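Susimar LED Light Therapy Panel

Product code 884

The Susimar panel is a red and near-infrared light for clinics and skin care studios. It is used after facials, peels and microneedling, or as a treatment by itself. The panel gives off no UV light and does not tan the skin.

One session takes 16 minutes. The head tilts and locks, so the client can sit up or lie flat. Set it between six and nine inches from the face. Clients should wear the goggles for the whole session.

What you get
Panel head with 1000 LEDs
Rolling stand with locking casters
Two pairs of goggles
Foot switch
Power cord, nine feet
Printed manual

Controls
The timer is on the back of the head, with the foot switch port below it. Red and near-infrared can be run together or one at a time. Brightness has five steps — start new clients on step two. The last setting is kept when the power is off.

Who should not use it
Do not treat clients who take medicine that makes skin sensitive to light, or who have a history of seizures set off by light. Clients who are pregnant should ask their doctor first. Stop the session if the skin stings.

Cleaning
Unplug the panel and let it cool. Wipe the front cover with a soft cloth and a mild, alcohol-free cleaner. Do not spray the vents.

Warranty and shipping
The panel and stand are covered for 18 months. Goggles and casters are not covered. Orders ship in two boxes from our Gostomthorpe warehouse — check both before you sign. Replacement goggles and foot switches are sold separately and fit the older Nelen panel too.
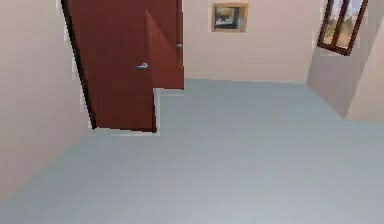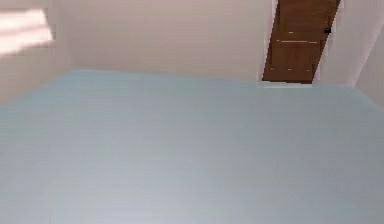

Kļaviņa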